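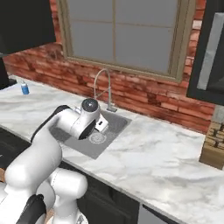 Fig 1. Arm over the sink, simulated kitchen.

Music and Place, project report (final version)
Module: Listening to Landscape

What I set out to do

Question was simple. Can people hear a place in a piece of music if they aren't told the title? I picked one piece, Monuvis, a single movement for small orchestra that is meant to be about a salt marsh. Lots written about it in the programme notes, very little about whether anyone hears it.

Started in August, before term. Too early probably, as I changed the question twice.

The piece

Slow opening, low strings, then a clarinet tune that keeps starting again. Middle section faster, brass comes in, quite harsh. Then back to the opening but thinner. The score has 342 bars and the clarinet tune comes back 6 times, never quite the same. I marked all of them up in pencil and then lost the first copy, so the bar numbers in the appendix are from the second go.

The open chords at the start are the bit everyone calls "wide". Notes spaced far apart, not much in the middle. My tutor group said this was a cliché of outdoor music and I agree, but it does work.

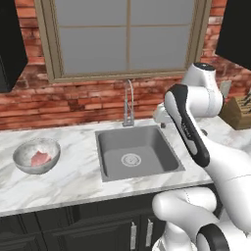
Water was the word listeners used most, which I had not planned for. I played the first section to people in the Clerance building common room and asked them to write down anything that came into their head, no title given. Sea, rain, river, a bath running. One person wrote "kitchen tap". I nearly threw that one out as a joke answer but kept it in, and a tall gooseneck faucet over a deep sink is as fair a picture of falling water as any marsh, if you only have the harp to go on. The harp part drops by step over and over with gaps between. So water yes, place no. Most answers had no landscape in them at all untill the brass.

The brass section got very different answers. Storm, traffic, an argument. Two people said "film". I think this is because of the loud repeated chords, which we all know from adventure films. Should have asked what films they watch. Didnt.

Second listening

Same people, same section, but this time I told them the title and read out the programme note. Big change. Nearly everyone wrote marsh, birds, mud, flat land. The note says "birds" in its first line so this is not a suprise. It does suggest the words are doing a lot of the work.

Compared it with a second piece, Steltimov, a piano set with no story attached. Got the same sort of answers as Monuvis without a title, mostly weather. Short section this, ran out of room time. 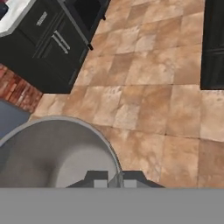 Word count: 2,000 (full report, without appendix)

Problems

Recording quality. I used the Reddy recording for the first listening and a live one for the second, which I know is bad method. The live one is slower and has coughing in it. Somebody wrote down "coughing".

Listeners were all music students or friends of music students. They know what a pastoral piece is supposed to do and they went looking for it.

I cut my first draft of the background section down to 300 words and lost the part on folk tunes. It would have helped with the clarinet. Some of it is in the appendix, under Notes.

If I did it again

One recording only. More people, not from the department. Different titles given to different groups, so one lot get told marsh and another lot get told city, and then see what they write for the same harp bars. Also ask straight after, not over tea.

Appendix has the bar list, the answer sheets typed up and the question sheet. Handwriting on two of the sheets could not be read, so those are left blank.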